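Topic: Wrist camera view in sim before I build the real arm

wornil704
Got the sim side of my home arm build running last night and I'm so pleased with it! The real one is still half printed on my bench at the Wornilcombe shop, but the grasp code doesn't care. I've done 212 test picks so far with random objects from the Koltley pack.
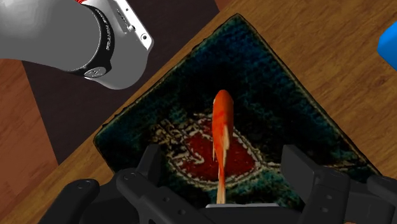 My question is about fingertip pads. I can't decide between flat ones and a soft curved pair for the printed gripper. Thin stuff is what worries me – with that goldfish the fingers only have the skinny tail to work with, and the body is sitting right over the red patch on the mat, so orange on red for the vision part too. Would you go soft?

Tevis
Soft, every time. Cast some silicone over a flat print and you're done in an evening. Love seeing this come along!

gearhead568
Gonna disagree. Soft pads in sim are a pain and you'll spend October tuning contact settings. Flat pads, a bit of grip tape, go pick stuff up. Also swap that mat for something plain until the vision works.

wornil704
Nooo, I like the mat! Busy backgrounds are good practice (my real bench is way worse).

Tevis
Keep the mat. Train on maybe 2000 picks with it and then try a plain table and compare.

gearhead568
Fine, but flat pads first. You can always glue silicone on later.

wornil704
OK, that I can live with. Flat pads are going on the printer tonight.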